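Walla Kitchen - Counter and Small Appliance Checklist
Round 9, August
Checked by: Araceli Urquijo
Follow-up: Ayten Akbulut

Marks used: OK, Fix, Watch, N/A. Comments go under the item they belong to. Anything marked Fix should be done before the next round.

Section 1. Toaster oven

1.1 Door opens and closes fully - OK
1.2 Glass free of cracks - OK
1.3 Knobs tight and turn to off - OK
Comment: The lower knob was loose in the last round. Tightened, no play in it now.
1.4 Crumb tray emptied - Fix
Comment: Crumbs along the back edge. Tray needs to come out and be washed, not only shaken over the bin.
1.5 Nothing stored on top - Fix
Comment: Folded beige towel on top of the oven. Same comment as in round 3. Towels go on the hook.
1.6 Clear space at the sides and back - Watch
Comment: The mug and the bottle at the right side keep moving closer to the oven. Put them further down the counter.

Section 2. Toaster

2.1 Slots clear - OK
2.2 Lever pops up by itself - OK
2.3 Unplugged when not in use - Watch
Comment: I don't know what the house rule is. The old list says unplug, the note on the cabinet says leave it in. Pick one.

Section 3. Cords and outlets

3.1 No cuts or bare wire - OK
3.2 Cords away from hot surfaces - Watch
Comment: Oven cord goes down at the left side. It should not touch the metal. Check again after the counter has been wiped, because it gets pushed back then.
3.3 Loose cables kept off the food area - Fix
Comment: Black cables cross the counter. Food prep waits until the cutting board is clear.
3.4 Outlet test button - OK

Section 4. Counter, boards and drawer

4.1 Countertop clean, no chips in the marble - OK
4.2 Cutting board flat, no deep cuts - OK
Comment: Oil it this month. The groove holds water if the board is put away flat after washing.
4.3 Boards and plates stable where they stand - Fix
Comment: The square board is often set down on top of something else. It slides. Lay it on the counter or stand it against the wall.
4.4 Drawer closed when nobody is using it - Watch
Comment: The drawer in the small wooden unit sticks out over the board when it is open, and things stand on top of the unit. Pull slowly.
4.5 Dry food in closed containers - OK
Comment: Cereal is in the clear canister. Lid fits.
4.6 Play food kept apart from real food - Watch
Comment: The plush watermelon, pineapple and banana are on the teal plate. Fine with me, but they need to stay away from the oven. They are fabric.

Counter photos 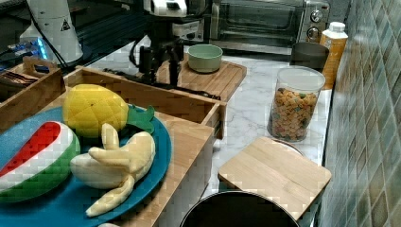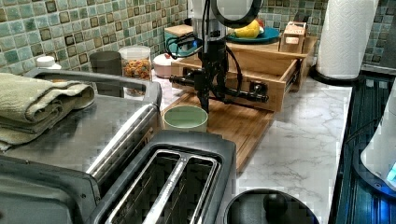
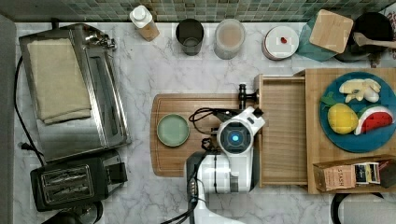
Raghda Issa: I would move 1.5 to the top of the list. We have marked the towel Fix twice now and it goes back every time, so a line halfway down a page is not doing much. Can we put a second hook by the oven? On 2.3, my vote is to unplug. And please add the wooden spoons to Section 4, two of them are splitting at the handle.

Reply, Araceli Urquijo: Spoons added as 4.7. Hook requested. I left 1.5 where it is so the numbers match the earlier rounds.

4.7 Wooden utensils free of splits - Fix
Comment: Throw out the 2 split ones.

Section 5. Fire and first aid

5.1 Extinguisher in place, gauge in the green - OK
5.2 Fire blanket reachable without leaning over the oven - OK
5.3 Burn gel in date - Fix
Comment: Expired. New box ordered from Zitosano, order line 67.
5.4 Emergency numbers posted - OK

To do before the next round
Crumb tray - Ayten
Towel hook - Ayten
Cables off the food area - Araceli
Spoons and burn gel - Raghda
Toaster rule, 2.3 - still open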